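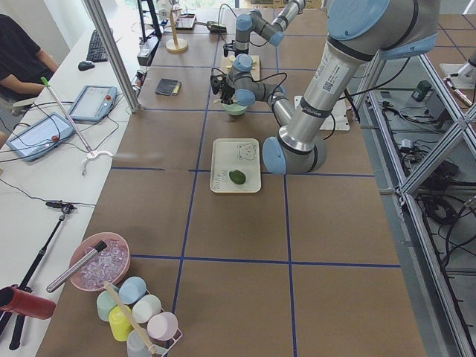
Marking Out a Tabletop with Tape: A Square Grid for a Shared Worktable

Posted 2020-01-25 by Žydrūnas Uibo

A taped grid gives every object on a table a square to return to. It is cheap, it comes off again, and it needs no drilling or paint. The method below is the one used on the brown table at Oltley, with dark blue tape run lengthwise and crosswise. The squares are large. A tray, a bowl or a cutting board can be assigned a place by row and column without measuring anything a second time.

The instructions assume a rectangular table with a smooth top. Round tables are covered in a separate page.

What you need

Colored masking or cloth tape, one full roll plus a spare
Tape measure, metric
Straightedge, at least 1,000 mm
Pencil with a soft lead
Lint-free cloth
Mild dish soap and water
Utility knife with a new blade
Plastic scraper or an old store card

Choose a tape color with strong contrast to the tabletop. Dark blue on brown reads well under overhead light. Yellow on pale wood does not. Avoid glossy tape, which reflects lamps and makes the lines hard to follow from a low angle.

Step 1: Clear and clean the surface

Remove everything that is not fastened down. Wash the top with soap and water, wipe it with a damp cloth, and let it dry fully. Tape laid over crumbs or oil lifts at the edges within a few days. Pay attention to the strip nearest the seats, where forearms rest.

Check the top for raised screws, chips and seams. A seam wider than 1 mm should be left visible between two strips, or the tape will sink into it and tear.

Step 2: Measure and choose the square size

Measure the usable length and width. Leave out any part of the top that is permanently occupied. A power strip in a back corner, for example, stays outside the count if its cord cannot be moved.

Pick a square that holds the largest object in regular use, with a margin on each side. The worked figures on this page use a clear opening of 237 mm. If your largest tray is longer than that, either enlarge the squares or let the tray occupy two of them. Two squares is usually the better choice, as very large squares defeat the purpose of a grid.

Add the tape width to the opening to get the spacing from one line to the next. With 25 mm tape:

237 mm opening + 25 mm tape = 262 mm spacing

Divide the usable length by the spacing. Any remainder goes to the ends, split equally. Do not spread the remainder across the squares.

Step 3: Mark the lines

Start from the center of the long side and work outward. Make a small pencil tick at every line position on both long edges, then repeat on the short edges. Always measure from the center mark. Measuring from the previous tick adds a small error each time, and by the last line the error can be seen from across the room.

Compare the two diagonals of one corner square before taping. If they differ by more than 2 mm, check the corner of the table with a try square. Many tabletops are slightly out of true, and in that case the grid should follow the long edge.

Step 4: Lay the lengthwise strips

Fix the end of the tape at the first tick with 50 mm hanging over the edge. Unroll the full length, hold the tape just above the surface, and pull it straight without stretching it. Stretched tape shrinks back later and pulls away from the ends. Lower it onto the far tick and press from the middle toward both ends with the cloth.

Trim the overhang flush, or fold it under the edge if the underside is clean. Folding holds longer on tables that people lean against.

Step 5: Lay the crosswise strips

Repeat across the width. The crossings will be two layers thick. On most tables this does not matter. If light items with a flat base will be pushed across the surface, cut the crosswise strip at each crossing and butt it against the lengthwise one. Score lightly - the blade should go through one layer of tape and leave the tabletop alone.

Step 6: Assign the squares

Letter the columns and number the rows on paper, and keep the plan with the table. Writing on the tape itself makes it harder to change the arrangement.

Some placement rules that have worked:

Put the object that is handled most at the center. On the Oltley table this is a white rectangular tray with raised edges, used for produce such as an avocado.
Place bowls within reach of the tray, but not touching it.
Stand tall items at the far end. A paper towel holder with a vertical dowel blocks the view if it is placed in front.
Lay the cutting board behind the bowl, so the bowl can be lifted without moving the board.
Group small trays and corded devices together at the far end, with cords running off the back.
Keep keyboards and mice off the grid. A separate desk along one side suits them better.

A tray can sit across a line. What matters is that it sits across the same line each time. Note one corner of the tray and the crossing nearest to it, and record the offset in millimeters.

Step 7: Check and adjust

Use the table normally for a week before making it final. Objects that keep drifting out of their square are usually in the wrong one. Move the assignment, not the tape.

Press down any lifted ends daily during the first week. After that, a monthly check is enough.

Maintenance

Wipe along the strips, never across them. Crosswise wiping catches the edges and rolls them up. Replace any strip that has frayed over more than 80 mm. Shorter damage can be trimmed square and patched with a piece of the same tape.

The first Oltley grid was laid in October and has had two strips replaced, both on the side where people sit. The second table, at Munstead, uses cloth tape and has needed no repairs so far, but the tape was harder to lay straight.

Removal

Warm the tape with a hair dryer on low and pull it back on itself at a shallow angle. Remove residue with the plastic scraper, followed by soap and water. Test any solvent on the underside first. Lacquered tops can turn cloudy where solvent has been left standing.

Old tape should not stay down for years. The color of the top changes with light, and the protected strips will show as darker or paler lines after removal.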